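**Tuvcombe shared workshop releases plans for Tridow, a tabletop arm members built at the bench**

TUVCOMBE, January 2, 2024 - Members of the Tuvcombe shared workshop have released the full plans for Tridow, a small robot arm meant to be built at home or in a club shop with hand tools and a 3D printer. The plans, parts list and control software can be downloaded free of charge from the workshop's website or copied to a memory stick at the front desk.

Tridow is designed to pick up light household objects from a table and set them down somewhere else. It clamps to any tabletop with a straight edge and runs from a single power supply. The parts list has 811 entries, most of them screws, washers and spacers. A builder who already has access to a printer should expect to spend over 18 evenings on it, with the wiring taking up the largest share.

"We wanted an arm that a person could fix on the same table they built it on," said Saranya Pai, who led the build. "If a joint goes bad, you take out four screws and the joint comes off. You don't have to strip the whole thing down to the base."

The first version was started by a handful of members who had been using an older arm kit and kept running out of spare gears. They drew their own gears, then their own joints, and by last winter there was little of the kit left. The second version, the one released today, moves the motors for the shoulder and elbow down into the base. This makes the upper arm lighter and lets the builder use smaller motors. It also means longer belts, and the manual has a full chapter on setting belt tension.

Control is handled by Ayaaba, a program written at the workshop for the project. Ayaaba runs on an ordinary laptop. The user moves the arm by hand to a series of positions, saves each one, and plays them back. Positions can be edited later as a plain text file. A camera can be added, but the arm will work without one.

Much of the past year went into close work with everyday objects. Mugs, small boxes and rolls of tape were set out on the table and the arm was taught to approach them slowly from the side. Shiny, rounded things gave the most trouble for anyone using the camera option. Glare from a glazed surface can hide its edge, and the software then guesses wrong on how far to close the fingers.

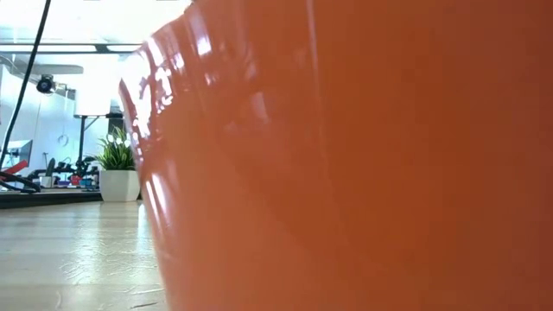
Troltix, the parts shop that cuts the metal base plates, asked whether the arm could be sold as a boxed kit. It told the workshop that its customers ask for a complete set of parts more often than for plans, and that many of them would sooner pay for sorted screws than sort them. The workshop has agreed to look at a kit later in the year. The plans will stay free in either case.

The release also includes a set of changes made after a group of first-time builders worked through the manual in December. The main ones are:

- The wrist is now assembled before the forearm. In the old order, the last screw could not be reached with a straight driver.
- All cables are labeled at both ends, and the manual uses the same labels.
- The stop button is wired first, and the software will not start a motion until it has been tested.
- The finger pads are now cut from flat rubber sheet. The printed pads wore smooth too soon.

The finger pads went through a bench test of 3000 open and close cycles on one pair. The pair showed wear at the tips and was still gripping at the end of the test. Printed gears have not been tested for that long, and the manual tells builders to check them monthly.

Tridow is not intended for use around small children or for lifting hot liquids. Builders should clamp the base before turning on the power and keep hands clear of the elbow when a saved motion is playing.

The workshop will hold 2 open build nights for people who want help with their first arm. Builders should bring their printed parts and a laptop. Hand tools, solder and spare screws will be on the benches. Places can be booked at the front desk.

Known problems are listed at the back of the manual. The largest is a slight droop at full reach - builders who need the whole range should print the stiffer forearm, supplied as a separate file.

Press contact: Saranya Pai, Tridow project, Tuvcombe shared workshop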